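搜索本站　请输入关键词　搜索　热门搜索：分数除法　通分　应用题

关于我们

Grellow 是一家做数学练习材料的小公司，主要做小学高年级到初中一年级的分数、比和百分数。高中的不做，竞赛的不做，“三天提分”的也不做。最后这一项每个月都有人来问，我们每个月都要回一次，回信的措辞已经改得相当客气了。

公司的起点很不体面。当年我们给一家大机构代写习题，按道计价，写得越多挣得越多。于是有了小明买苹果，小红买梨，小明和小红合买苹果和梨，然后两人退掉三分之一的梨。写到后来，连我们自己都分不清哪道是新题，哪道是上个月那道换了水果。交稿那天对方很满意，夸我们题型丰富。我们回来以后把那批稿子从头做了一遍，发现会做第一题的孩子能闭着眼睛做完后面所有的题，不会做第一题的孩子做完了还是不会。钱照收了，心里有点过不去，过了一个冬天，在二月份注册了 Grellow。

名字没有含义。当时想了一串有含义的，什么“启”什么“思”什么“慧”，全被人注册了。
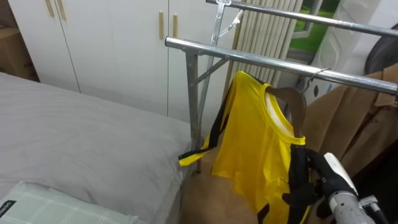
我们做的第一件正经事是收集错题。这里说的错题是孩子写错的答案，连同草稿，连同涂掉又写回来的那一行。分数加法有一种错法全世界都一样：分子加分子，分母加分母，二分之一加三分之一等于五分之二。多数教辅对它的处理是打一个叉，旁边印上正确步骤，再印一句“你学会了吗”。孩子看完点点头，第二天接着写五分之二。

我们想知道那个五分之二是怎么来的。问得多了，答案五花八门。有的孩子把分数看成两个上下摞着的整数，各加各的，非常讲道理。有的孩子想的是比赛：第一场两局赢一局，第二场三局赢一局，合起来五局赢两局，这个算法放在比赛里完全成立，只是它回答的是另一个问题。还有的孩子知道要通分，通到一半被叫去吃饭，回来忘了。这三种孩子需要三种不同的下一题，给他们同一道是图我们自己省事。

Plaltow 题库就是这么长出来的。目前收题 3,910 道，每一道后面挂着它要对付的错法。老师选了错法，系统给题；老师要是只选“难度中等”，系统也给题，但会先弹出一句话，问中等是对谁来说的。有用户投诉过这句话，说语气不好。我们把它改短了，没有删。

题库里的题不按章节排。章节是教材的事，教材编得很好，我们没有意见。只是一个初一的孩子解方程卡住，常常卡在五年级的约分上，按章节找，他得往回翻两年的书，翻的过程中还要承受同桌的目光。 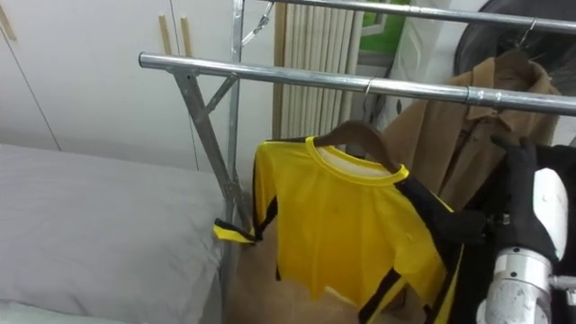
纸质的那部分叫 Naidu 练习册。为什么有了题库还要印纸，这个问题我们内部吵过很久，最后是纸赢了，理由很土：草稿写在屏幕上，橡皮一点就没了，我们要看的偏偏是被擦掉的那些东西。所以 Naidu 每一页右边三分之一是空的，页眉上印着“别擦”。第一版印出来，有家长打电话问是不是漏印了。第二版我们在空白处加了一条浅灰色竖线，电话就少了，可见人对空白的容忍度取决于有没有边框。

Naidu 一共 17 册，每册管一件事。比如有一册只讲单位“1”到底是谁。应用题里写“比去年增加了四分之一”，四分之一是谁的四分之一，去年的还是今年的，成年人在超市看打折标签时也经常弄错，我们编辑部自己去年办年货就弄错过一次，多付了钱，后来把小票上的数字改了改，编进了那一册的最后一页。也有一册只讲除以一个分数为什么会变大。许多孩子从小被告知“越除越小”，这句话在整数里管用了好几年，到了分数忽然翻脸，孩子觉得受骗是应该的。这一册我们返工的次数最多，因为“颠倒相乘”四个字太好用了，好用到讲道理显得多余。

册子都很薄。卖得也不算贵。有经销商建议合成一大本，说厚的显得值，家长拎在手里踏实。这个判断在生意上多半是对的，我们没有照做，为此少挣了一些钱，也不打算在这里假装不心疼。

老师怎么用，我们不规定。有人拿来当课堂开头的五分钟，有人留作周末作业，还有一位老师专挑里面的错解，让学生扮演阅卷人，给错解写评语。学生写的评语比我们写的刻薄得多。

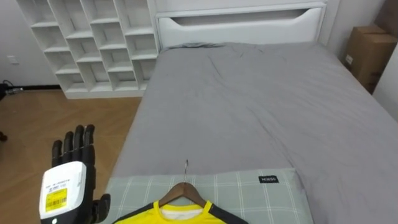 有读者来信说，她家孩子做完“比”那一册以后，开始在饭桌上质疑菜谱里糖和醋的配比，盘问三人份改成五人份时盐为什么不按比例加，家里没人答得上来，她想知道这算不算产品缺陷。信后面还附了一句，说她自己把那册也做了，错了四道，都错在同一个地方。

我们回信说不算缺陷，盐的问题确实超出了本册范围，建议尝一尝。那四道错题征得同意后收进了题库，标签是“把差当成比”：原来是二比三，各加两份，以为还是原来的比。这个错法在成年人里出奇地多，而且成年人错得更自信。

说到范围，有必要讲一下我们不会的东西。

我们不会排名。Plaltow 里没有排行榜，没有段位，没有连续打卡奖励的小火苗。早期版本有过一个火苗，是图省事从别处抄来的点子，上线以后后台数据漂亮极了，孩子们每天晚上准时出现，用最快的速度做完最容易的一道，然后离开。火苗保住了，分数还是不会。后来就撤了。撤的那周活跃用户掉得很难看，那张曲线图现在还贴在打印机上方，提醒我们坡度可以陡到什么程度。

我们也不会预测考试。每年考前总有人来打听今年会考什么，语气神秘，仿佛我们有渠道。没有渠道。会考分数，这个可以透露。

我们的视频讲得不好。录过几期，播放量主要来自员工家属。现在改成了文字讲解，每篇尽量控制在一页纸内，讲一个错法，配一道题，完了。错法手册单独成书，138 页，可以在资料区下载，打印时请选双面。

怎么出一道题

偶尔有同行来交流，问我们的流程。流程不复杂，只是慢。先有一个错法，然后设计一道题，让犯这个错的孩子得到一个特定的答案，让不犯这个错的孩子得到另一个。听起来简单，做起来经常发现两条路走到同一个数上。例如想检查孩子会不会约分前先看清加减号，随手一写，对的和错的都等于二分之一，这道题就废了，它什么也分辨不出来。我们废掉的题远比留下的多，废稿装在纸箱里，箱子上写着“都等于二分之一”。

题写好了要试做。试做的孩子来自几所合作学校和我们自己开的 Pimcombe 小班。Pimcombe 每周上课，每班人不多，不讲新课，只做题和说话。孩子做完一道要说出自己是怎么想的，说“我就是这么想的”也算，但要再说一句。这个小班不赚钱，学费只够付房租和粉笔，它存在的意义是让我们每周至少有一次被当面告知题目看不懂。某个孩子曾经指着一道行程题问，两个人为什么要从甲乙两地同时出发，他们打电话约好了吗。我们讨论了一阵，给那道题加上了“约好”两个字。

试做之后改，改完再试。改到第三轮还不行的，进纸箱。

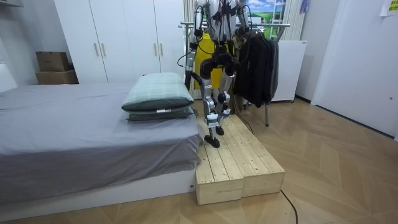 答案也有讲究。Naidu 的答案册从不只写一个数，凡是有常见错误答案的题，错误答案也一并列出，后面写着可能是怎么来的，接下去该翻哪一页。有老师担心学生会抄。会的。抄一个对的答案不需要动脑，抄一个错的答案还得先想想为什么要抄它，我们愿意冒这个险。

答案册本身也出过错。第一版“百分数”那册里，一道连续涨价再降价的题，正确答案和典型错误答案印反了位置，把认为涨百分之十再降百分之十等于没变的孩子统统判成了正确。最先发现的是一个六年级学生，写来的邮件标题是“你们是不是故意的”。不是故意的。那一版后来全部换过，手里还有旧版的读者请直接来信，寄新的给您，旧的不用寄回来，垫桌脚也行，厚度可能不太够。

关于钱

总有人问，写在这里省得再问。练习册卖钱，题库对老师免费，对机构收费，Pimcombe 收学费但不赚。没有投资人。谈过两轮，对方对火苗比对分数感兴趣，见前文。公司目前全职 2 人，其余是兼职的编辑和在校老师，稿费按题结，单价比当年那家大机构高，数量少得多，算下来大家收入都一般。废掉的题也付钱，付一半。

加入我们

长期招题目编辑。要求：能把小学数学讲慢。学历不限，数学系的欢迎，但面试时请不要用设未知数的办法解鸡兔同笼，我们知道您会。面试只有一项内容，给您一张孩子的草稿纸，请您猜他在哪一步想了什么。猜错没关系，我们也常猜错，有时候孩子本人也说不清。猜得太快的，一般要再聊一聊。

另外招一位懂排版的同事，最好对分数线的长短有看法。分数线短了，像减号；长了，把旁边的等号挤歪。这件事目前由编辑兼管，大家各有各的审美，同一册里能找出三种长度，眼尖的读者已经指出来了。

联系方式

练习册缺页、印错、答案可疑，请写信到客服邮箱，附上册名和页码。想寄草稿的也请寄，拍照即可，涂改不用处理，越乱越好用。寄来的草稿我们会隐去姓名再入库。催发货的请走另一个邮箱，两边是同一个人在看，分开是为了让他心里有个准备。

本页更新于 2017年6月22日。

分享 17　评论 2

相关内容
分数除以分数：为什么越除越大
“比去年多四分之一”里的四分之一是谁的
Naidu 第二版答案更正表
Plaltow 题库教师账号申请说明
Pimcombe 小班秋季报名须知
错法手册（全册下载）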